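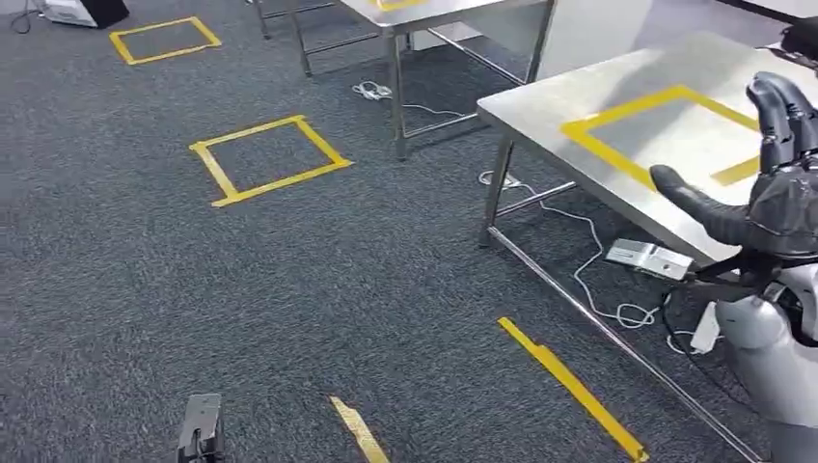

4.2 Hand comparison on the two-table task

The second set of trials compared two end effectors on the same humanoid platform: the dexterous hand described in Section 3.1 and the two-finger parallel gripper used in our earlier bin-picking work. The arm, the head camera and the whole-body controller were left unchanged between conditions. Only the wrist adapter, the grasp planner settings and the payload parameters differed.

The task was a pick, carry and place cycle between two stainless steel tables. The robot picked an object from inside a taped rectangle on the near table, stepped back, turned, and set the object down inside a taped zone on the far table. Yellow tape was used for all markings because it segmented well against both the gray carpet and the brushed steel. Figure 4 shows the head camera view at the near table, with the dexterous hand over the table top.

Figure 4. Head camera view at the near table. The rectangle on the table top is the placement zone. The squares on the carpet are standing positions, and the strips close to the table mark the lane boundary.

Each hand completed 100 cycles on each object class, and the order of the hands was alternated in blocks of 50 to limit the effect of operator learning. An operator started every cycle by remote command and did not intervene unless the controller raised a fault. A cycle counted as a success if the object came to rest with its full base inside the target zone. Objects that touched the tape were scored as partial and are reported separately in Table 5.

The object classes were boxed goods, cylinders, flat parts and soft packs. The Worano set supplied the boxed goods and cylinders. The flat parts were machined plates from the Vergara line, and the soft packs were filled by hand to a fixed mass. No object was heavier than 1000 g, which is within the rated payload of both end effectors.

On boxed goods the two hands performed about the same. The parallel gripper was faster to close and needed fewer planning attempts, but the wider fingers limited how close to the table surface it could approach. On cylinders the dexterous hand did better in every block. Most gripper failures in this class were rotations of the object between the fingers during the turn, which the wrist force sensor detected too late for the controller to slow down.

Flat parts were hard for both. The gripper could not get under a plate lying flush on the steel, so it pushed the plate toward the table edge and grasped the overhang. The dexterous hand used the same push but then brought the thumb up from below. This added time and sometimes moved the plate past the point where it could be recovered. We logged these drops as grasp failures even when the push itself was the cause.

Soft packs favored the dexterous hand. Closing force on the gripper was set to a single value for all classes, and a lower value would probably have helped here. We did not tune it per class, as the aim was to compare the hands under one controller configuration.

Two visibility problems came up with the larger hand. First, when it hovers over the near table it hides part of the right side of the taped rectangle, as can be seen in Figure 4. The zone detector fits four sides and rejects the fit when one side is too short. In the first version of the software this made the robot pause over the table until a time limit expired. The detector now keeps the last accepted fit and updates it only when the arm is retracted. Second, reflections from the glossy parts of the hand and from the table top produced false depth points near the knuckles. These were removed with a distance filter tied to the hand model — a simple fix, but one that also removes real points on small objects held close to the palm.

Standing position had a larger effect than we expected. When the feet settled toward the rear of the floor square, the arm reached the zone near full extension, and placement error grew for both hands. The gripper tolerated this better because its tool point sits farther from the wrist. We added a footstep correction with a limit of 2000 ms before each reach and repeated all blocks affected by the change. Results from before the correction are not included in Table 5.

Wrist cable routing was also changed once during the trials. The original route pulled on the connector during large forearm rotations and caused two communication faults, both with the dexterous hand. The cycles in question were discarded and rerun. After the new route was in place, no further faults of this type were recorded — the remaining stops were all planner timeouts, and they are broken down by object class in Section 4.3.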